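Pre-session checklist – remote demonstration, bedroom scene
Site: Gekier, bench 2
Operator: Lies Michiels
Checked by: Ignacio Ibarra
Day: Tuesday, before the 14:00 block

1. Stop button within reach of operator's left hand – OK

2. Stop button tested, link drops and stays dropped – OK
Comment: press it twice. The first press on Monday's kit was stiff.

3. Hand controllers charged – ACTION
Comment: left one at 77 per cent, right one fine. Swap at the break.

4. Control delay under 200 ms – OK

5. Operator's chair, cable and floor mat clear – OK
Comment: cable now taped down behind the desk.

6. Scene loads with the right layout – OK
Comment: layout 306. Bed, chest of drawers, glazed door, ball on the floor.

7. Views checked for blocked sight lines – ACTION
Comment: see below. Do not start a demonstration from the first view.

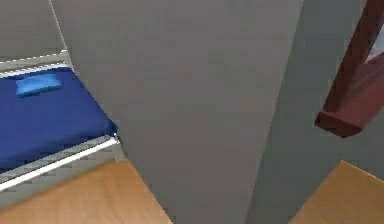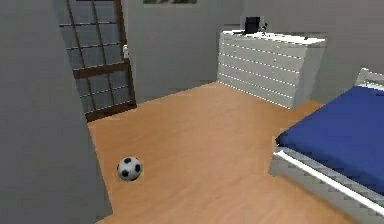 Item 7, layout 306. First view: grey surface close up, bed partly hidden. Second view: ball and floor in sight.

Comment (Michiels): I can steer from the second view but the wall on the left takes up a fair bit of it. Go slowly past that corner.

8. Start pose reset between attempts – OK

9. Failed attempts marked at once, not at the end of the block – NOT DONE
Comment: Edith Muñoz found unmarked ones in batch 710. Operator to mark each one before resetting.

10. Operator break every half hour – OK

Result: may start once item 3 is closed. Item 7 stays open – Liesbeth Prins to move the first view and recheck.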